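Doblar la ropa como medida de progreso

Llevo unos cuantos meses dándole vueltas a un resultado del grupo de Lultthorpe, y me van a permitir que me extienda un poco, porque creo que merece más cariño del que ha recibido. Su método, Modo, aprende a doblar prendas a partir de demostraciones hechas a mano con dos pinzas, sin brazo robótico de por medio. Con 600 demostraciones la política acierta bastante; con 400, y esto es lo que me parece precioso, acierta casi lo mismo, siempre que se hayan grabado sobre superficies blandas y arrugadas, como las de cualquier casa.
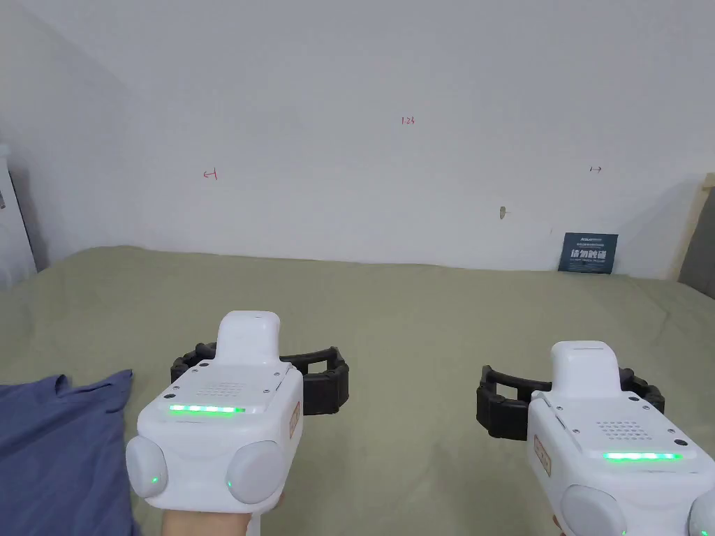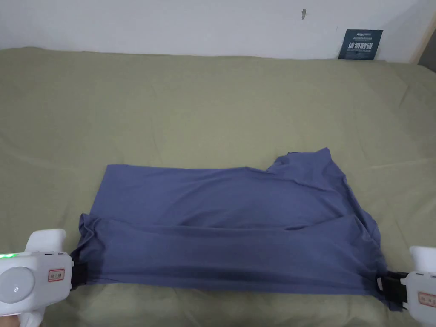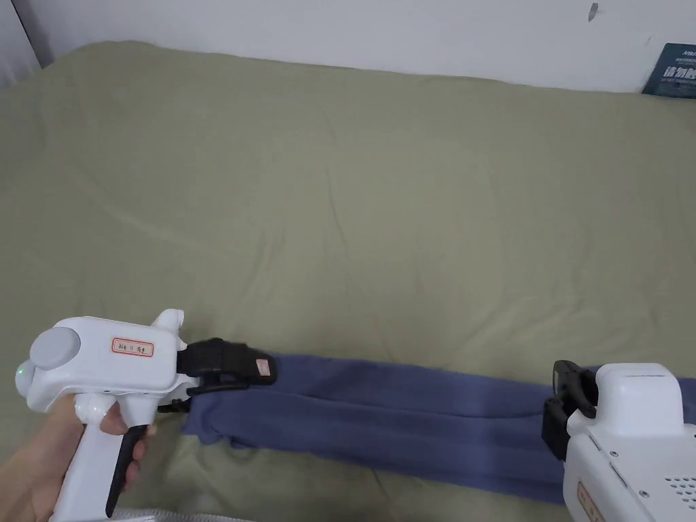 Se me dirá que la tela es un capricho de laboratorio, y que Arthur, el método anterior, ya rendía bien con unas 100 demostraciones sobre mesa lisa. Es cierto, y yo mismo lo defendí en su día (¡con bastante entusiasmo!). Pero una mesa lisa perdona mucho, y una sábana se mueve con la prenda, se engancha y obliga a corregir sobre la marcha. Esas correcciones, que antes se tiraban a la basura por feas, son para mí lo más valioso del conjunto de datos.

Me queda una queja, dicha con afecto: 11 prendas de prueba me parecen pocas, y me gustaría ver toallas grandes antes de hablar de generalización.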